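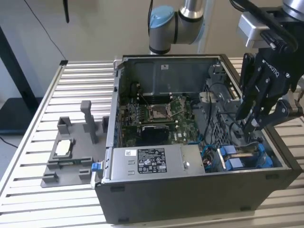 Keeping an Older Desktop in Service

2025-01-18

The desktop computer in this household is scheduled for review each January. The review covers three matters: whether the machine still performs its assigned work, what it has cost over the year, and whether its records are in order. This entry sets out the results and the policy for the coming year.

The work assigned to the machine is modest. It stores the family accounts, the scanned deeds for the Trercombe property and the photograph archive, which now stands at 868 folders. None of these tasks requires recent hardware. Replacement was considered in August, when Jidden quoted $458 for a comparable tower without a monitor. The quotation was declined.

Expenditure for the year came to $55. Most of this was for a second backup drive, and the remainder paid for return postage on a cable of the wrong length.

Backups

Two copies of the archive are maintained. One is kept in the study and the other is held off the premises. They are exchanged on the first of the month. A copy that has not been opened and read is not recorded as a backup. During the last check, 16 files could not be opened from the older drive, and all were restored from the other copy. The older drive has been withdrawn.

Records

Receipts, license keys and warranty papers are filed in one folder under the date of purchase. Passwords are kept separately. Readers who maintain similar records are advised to write down the model number of every part before a case is closed, as labels are often hidden once the panel is back on.

Disposal

Parts no longer needed are offered first to relatives and then taken to the Amby recycling counter. Drives are erased before they leave the house. The withdrawn drive will go there once the erasure has been checked.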